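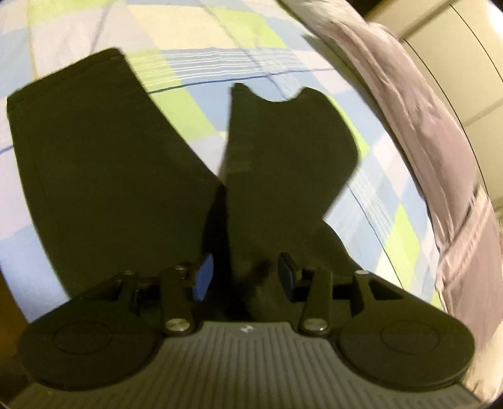 A Loose Pin at Fandbridge

How a small mechanical fault in a hand tool spoiled months of folding lessons, and what the Plastthorpe laboratory changed afterward

By Inès Lecomte

The robot arm closed on the shirt, lifted, and came away with a fistful of bed sheet. It did so again on the next attempt, and on the one after that. By late afternoon the team at the Plastthorpe laboratory in Fandbridge had run nearly 100 trials of a folding program that had looked sound on paper, and the arm was still pinching too deep. On the last trial it dragged a sheet off the test bed and pulled a mounting bracket out of line. The operator pressed the stop button, and the arm was powered down for the night.

No one was hurt. The laboratory nevertheless treated the event as a safety matter, and the review that followed took most of March. Its findings have since been shared with the other members of the Kovulstead program, which studies household robots for people who have difficulty with laundry and bed making.

The arm had learned its task from people. Over the winter, members of the program took hand-held grippers into ordinary bedrooms and folded, moved and straightened clothing with them while a camera on each tool recorded the work. The learning software received two things from every session: the video, and a running measure of how far apart the fingertips were. It was the second of these that failed.

"We spent the first week looking in the wrong place," said Wenche Hägglund, who led the review. "The failures were worst with dark clothing on patterned sheets. Naturally we blamed the camera."

The suspicion was reasonable. A black shirt gives a camera little to work with. Its folds and its shadows look much alike, and a brightly printed sheet draws attention to everything except the cloth that matters. Hägglund's group adjusted the exposure, repeated the training and tried again at low speed. The arm went on gripping the bedding.

The answer came from Jenő Szekeres, a technician who had been asked to service the hand tools for an unrelated reason. On one of them, known in the laboratory as the Carré gripper, he found that a pin in the finger linkage had worn its hole out of round. The fingers still opened and closed smoothly. The sensor, however, was mounted on the far side of the worn joint, and it reported the fingertips as more open than they were.

The software had therefore been shown, over and over, a grip that appeared to need a good deal of travel. When the arm carried out the lesson with an accurate sensor of its own, it reached lower than the people had and took up the layer underneath. Dark garments had made matters worse only by coincidence. Most of them had been handled with the Carré tool.

The program held 1,458 recordings at that point. Of these, 722 had been made with the faulty gripper. Mathis Baudry, who manages the collection, compared the sensor readings with the video wherever both fingertips could be clearly seen, hoping that one fixed correction would put things right. The wear had grown unevenly, and it did not. In the end 666 recordings were withdrawn from training. The remainder came from the first days of use, before the readings began to drift.

"People gave up their time to make those," Baudry said. "I wrote to each of them. It was not a pleasant letter to write."

The review also looked at the arm itself, and here its language is more severe. The arm had no upper limit on pulling force during cloth trials, on the assumption that cloth could do little harm. A sheet tucked under a mattress proved otherwise. A limit is now set before power is switched on, and the operator's station has been moved back from the bed.

For the hand tools the remedy is plain. Each gripper is closed on a metal block of known width at the start and end of every session, and the two readings are kept with the video. A tool that disagrees with the block goes back to Szekeres, who has replaced the pins in all of them and now checks each hole for wear — a job of a few minutes with a gauge.

Cleiton Fontes, who speaks for the families taking part, had asked that the full account be released, including the number of recordings lost. He has also asked who will approve the return to trials in occupied homes. The laboratory has agreed that his group will see the test results first. Collection with the repaired tools has resumed, and the dark shirts are being recorded again, on the same kinds of sheets as before.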